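4. Results of the survey

We handed out the questionnaire in the library and the dining hall at Lesmont during August. In total 1,214 students picked up a form or opened the link, and 39 agreed to keep a sleep diary as well. The diary group wrote down when they went to bed, when they got up, and any caffeine they had after 4 p.m.

Most people in the diary group slept less than they thought they did. The gap was largest on weeknights. On Saturday it nearly went away, mainly due to people sleeping in. Late caffeine was more common than we expected – 25 of the 39 had it at least once a week. 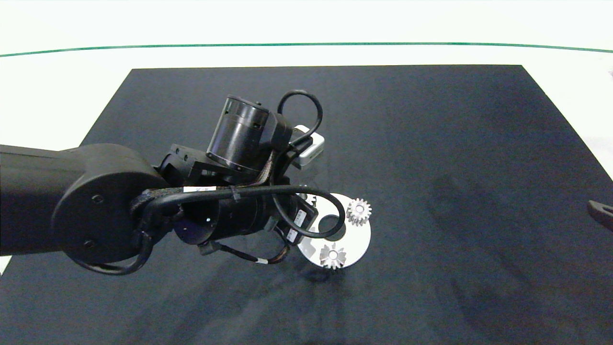 Yamuna Achari wrote on our draft that bedtime is not the same as the time a person falls asleep, and that our diary form treats them as one thing. She suggested a second column for "lights out." We agree, but the forms were already in use by then, so our sleep totals are probably too high.

5. Problems with the method

The diary group chose itself. People who already worry about their sleep may have been more likely to sign up. Four diaries also had missing days, and we left those days blank.

Nuno Vieira entered the paper forms and Razia Bukhari checked them against the originals. Entries after midnight caused the most errors, as some people wrote the old date and some the new one.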